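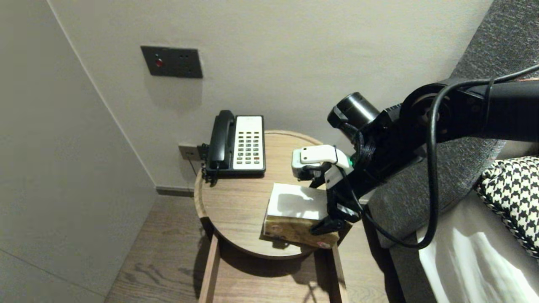 Trollell Late Menu List

Version 6

A table of 159 bars and cafes in the Manzano district, with what each one will still feed you after 10 p.m. It covers kitchen hours, bar hours, and the gap between them, during which you may be offered olives.

Maintained by Paraskevi Athanasiadis. Most of the phone calls were made by Chrysoula Kontogiannis, who has a better phone voice and a higher tolerance for hold music.

Files

bars.csv has one row per venue
menus.csv has one row per late item, linked by venue_id
closed.csv is where venues go when they shut for good; please don't delete it, people get sentimental

Fields in bars.csv

venue_id: text, never reused
name: as painted on the door, including the apostrophes
street: without the number if the venue itself seems unsure of the number
bar_close: 24-hour time, so 01:30 means the small hours of the following day
kitchen_close: same format; blank if there is no kitchen
theme_night: free text, lower case (quiz, drag, tango, vinyl, "surprise")
cash_only: yes, no, or depends
checked_by: phone, visit, or website

Treat "website" with suspicion. Some 30 rows rest on a website alone, and one of those sites is still promoting a New Year's menu with no year on it.

How it was collected

We started with the printed Davov nightlife map and struck out everything that had become a phone shop. The rest were called on weekday afternoons, when staff are in and bored enough to talk. If the answer on the phone and the sign on the door disagreed, we kept the sign. If there were two signs, we kept the one with less tape on it.

Known problems

Kitchen hours on Monday are bad. Many places close the kitchen that night whenever the cook feels like it, and we have no column for the cook's feelings.

Brurno appears twice because it is 2 bars with one name, one owner and separate entrances. They do not share a menu and would like you to stop asking.

Terrace hours are missing from November on. The heaters come and go.

"Snacks" in menus.csv can mean anything from a toasted sandwich to a bowl of peanuts. We tried splitting it up in version 4 and got into an argument about nachos that lasted longer than version 4 did.

Please don't use this for

Ranking bars. There are no scores in the table, and the row order is alphabetical.

Corrections

Open an issue with the venue_id and how you found out. A photo of the menu is welcome. A review of your date is not, though we did read the last one all the way through.

License

Free to reuse with credit to the Trollell list. If you print it on a coaster, send us a coaster.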